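How Does a Robot Hand Know How Hard to Squeeze?

Pick up a pencil. Now put it down. Easy, right? You probably didn't think about it at all. Your brain told your fingers where to go, your fingers felt the pencil, and up it came.

Now try it wearing the thickest winter gloves you own, with one eye closed, while somebody else tells you which finger to bend next. That is a lot closer to what it's like to be a robot!

I build robot hands in a workshop that I share with a bunch of other people who like making things. One bench over there is usually a kite or a clock in pieces. My project is called Tenodov, and it has two hands, a left one and a right one. I get asked about it by kids all the time, so I'm going to try to answer the big questions here.

What's inside a robot finger?

Look at your own finger and bend it. You should see it fold in three places. Those are your joints. The muscles that do most of the bending aren't even in your finger, they're down in your arm! Hold your forearm with your other hand and wiggle your fingers, and you'll feel them moving under the skin. Long stringy parts called tendons run from those muscles up to your fingertips, a bit like the strings on a puppet.

Robot fingers have joints too, and there is more than one way to move them. Some builders put tiny motors right inside the hand. Others put the motors farther back and pull on cords, like your arm does. My very first hand, which I named Pollock, was a cord hand made out of drinking straws, fishing line and cardboard. It could hold a marshmallow. It could not hold a marshmallow for long. I still have it in a shoebox.

Why does the thumb matter so much?

Try this one. Tuck your thumb flat against your palm and keep it there. Now try to button a shirt, or open a jar, or pick up a coin from the floor. (I tried the coin once and gave up and used a spoon.)

Your thumb can swing around to face your other fingers. That lets you pinch. Without a pinch you can scoop and you can push, but small flat things are nearly impossible. So a robot hand that wants to do ordinary jobs needs a thumb that can come around and meet the fingers. Getting the thumb right took me longer than all the other fingers put together, and I rebuilt it 3 times before I was happy.

How does the robot know where things are?

It uses a camera. A camera gives the robot a picture, but a picture is only a big grid of colored dots. The robot doesn't look at the dots and think "oh, a toothpaste tube." It needs a computer program that has been shown lots and lots of pictures, so it can start to tell one thing from another.

Even then it can get mixed up. Shiny plastic wrappers are hard, since a bright spot of light can look like a white shape that's really part of the object. Cloth is even worse! A toy block looks like a block from any side, but a cloth can be folded or crumpled or draped over something, and each time it makes a whole new shape. You know it's the same cloth. The robot has to learn that.

So how hard does it squeeze?

Okay, back to the question at the top. If the hand squeezes too gently, the thing slips. If it squeezes too hard, well, imagine a tube of toothpaste with the cap off.

You have feelers in your skin that tell you when something starts to slide, and you grip tighter before you even notice. A robot can have sensors that do a similar job. A sensor is just a part that measures something and sends a number to the computer. The one I started with, on a kit called the Kirkero, gave a number from 0 to 900. At 50 it was barely touching. At 900 it was crushing whatever poor thing it had hold of. I spent a whole rainy weekend squeezing sponges with it and writing the numbers down in a notebook, and it was one of the best weekends I've had in the workshop.

Why practice with bathroom stuff?

I like using things from around the house because they're all so different from each other. A box has stiff sides and corners to grab. A pack of wipes is squishy. A bandage is so thin and flat that the fingers have to come at it almost sideways. A keychain is tiny, but it has a ring you could hook. A basin is big, and you might want 2 hands for it. If all I ever used was wooden blocks, the robot would get great at wooden blocks and have no idea what to do with a sticky strip.

I also move everything to new spots between tries. If the toothpaste was always in the same corner, the program might just learn to reach for that corner!

Something you can try at home

Get a pair of kitchen tongs and ask a grown-up for a few small things that won't break. A sock, a box of raisins, a sponge and a playing card are a good mix. Put them on a towel, then try moving each one into a bowl with the tongs. Which one was the hardest? Now do it again on a bare table. I bet the card got a lot harder. On a towel, the soft surface squashes down a little and lets the tongs get underneath.

Next I want to teach Tenodov to fold a washcloth in half. I've already picked a name for the folding program, Erolau, and so far that's the only part of it that's finished.

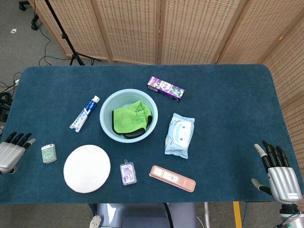
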